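Gekwood worktop oil, the 2 litre tin
Reviewed May 13, 2023

I should say first that I don't believe in one-coat finishes. I have oiled a good many worktops over the years, mine and other people's, and every tin that promised one coat has needed three. So when Poonam Prajapati told me her kitchen in Groston had been done with Gekwood in a single afternoon, I asked to come and look at it.

It did look good. It had also been down for less than a week, and anything looks good for a week. I bought a tin.

The lid is a nuisance. It has a child-proof collar you're meant to squeeze and turn, and mine would squeeze or turn but wouldn't do the two together. I got it off with a screwdriver and it has never closed properly again. For what they charge I'd expect a lid.

The oil is thinner than the Flarnow I used before and smells less, which I'll give them. It goes on easily with a cloth. The instructions say to leave it for 20 minutes and wipe off the extra, but at 20 minutes my beech had drunk the lot and there was nothing to wipe. End grain was worse. I put a second coat on the next morning and a third around the sink, so there goes the one coat.
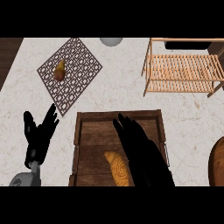 Drying time is where I part company with the label. It says light use after eight hours. At eight hours mine was still tacky by the hob, and a mug left a ring that I had to rub back with a grey pad. Stone owners can put a pear down beside a trivet on white marble and never think about what's curing underneath, but on fresh oil I would keep everything off for two full days, fruit and mats included. Vasylyna Palamarchuk, who fitted my worktop, says three. She also says to open a window, and she's right, as I had a headache by teatime.

Water beads on it well enough now. Tea wipes off, and so does beetroot if you catch it quickly. Turmeric doesn't, and the tin claims it will. I left a teaspoon of curry paste on an offcut overnight and the stain is there still, after two goes with soap and one with lemon. I tried the same on a Flarnow offcut and got a slightly paler stain – not enough to change brands over, but Flarnow costs a good deal less.

As for colour, "clear" means a warm orange on beech. Test it somewhere out of sight. I did mine behind the bread bin and nearly stopped there.

The maker says it lasts a year between coats. I can't tell you that yet, and neither can anyone giving it five stars the day after it arrived. The patch in front of the kettle is looking dry to me already. I'll see how it is in July and add a line if it needs doing again.

Three stars. Half the tin is left, with cling film under the lid.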